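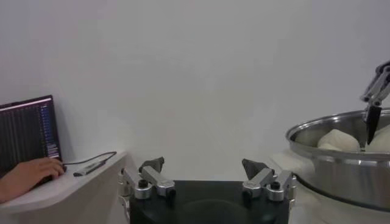

Choosing between two-finger grippers for soft items

Erzsébet Vörös
November 17, 2022
Our laboratory is comparing two grippers for handling soft, rounded items in a steel vessel: the Kevside linkage model and the Hultberg parallel model. Over 119 trials, the Kevside completed 107. The losses occurred near the rim. Should we change the fingertips or the wrist camera angle first?

Tibor Illés
Change the fingertips first. A narrow tip can enter between two items that lie close together – a wide one will push them apart. Please keep the closing force the same for both models, or the comparison will have little value. We ran 16 trials for each tip shape before selecting one.

Beatriz Baptista
Polished steel gave our camera considerable trouble. Lower the exposure before moving the mount.

Etenesh Araya
We have the Hultberg. It is satisfactory.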